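We use cookies to remember your region and to count visits. Accept | Settings

Vadstead Washroom Study: Call for Participants

Koval is recruiting adults for a study of how people lay out, use and clean a bathroom vanity. The study compares three things: where the items in daily use are placed on the countertop, how often they are moved, and how long a full wipe-down takes with the items in place and with the items removed.

Sessions run in February at the Vadstead site. We need 100 participants. Each attends one session, in the morning or the afternoon. Morning sessions start at 9:00 a.m.

Tasks

Participants wash their hands with the pump soap, arrange a set of small bottles on the countertop as they would at home, and then clean the basin, the faucet and the counter surface. The order of tasks is assigned on arrival. A short written form on home cleaning habits follows. No personal toiletries are needed. Cloths, gloves and an unscented cleaner from Weto are supplied.
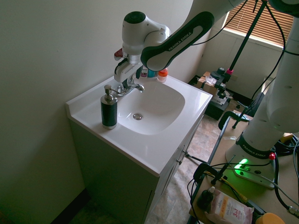 Vanity station: oval basin, chrome faucet, soap dispenser to the left, small bottles along the back edge.

The starting layout is reset before each session. Participants may move any item on the countertop, including the dispenser. The cabinet under the counter stays closed during the tasks.

Requirements

- Age 19 or older.
- Able to stand at a counter and reach its back edge for the length of the cleaning task.
- Does at least part of the bathroom cleaning at home.
- No known allergy to liquid soap or household surface cleaners.
- No open cuts or active skin conditions on the hands.

People employed in commercial cleaning are not eligible for this round. Previous participants in the Skurkport kitchen sink study may apply.

Data and payment

Item positions are measured from the back edge and the left wall. Task times are logged by staff. Forms are stored under a participant number, and names are kept in a separate file. Payment is 200 credits on the Skurkport account, issued after the form is handed in. Participants who stop early are paid in full.

How to apply

Send your name, age, preferred time of day and a sentence or two on who cleans the bathroom in your home to Danylo Antoniuk, study coordinator, through the contact form. List any skin sensitivity in the same message. Applicants will receive a reply with a session time or a place on the waiting list. Wear short sleeves or sleeves that can be rolled above the elbow, and remove rings and watches before the session.

Contact | Privacy | © Koval, Vadstead | Back to top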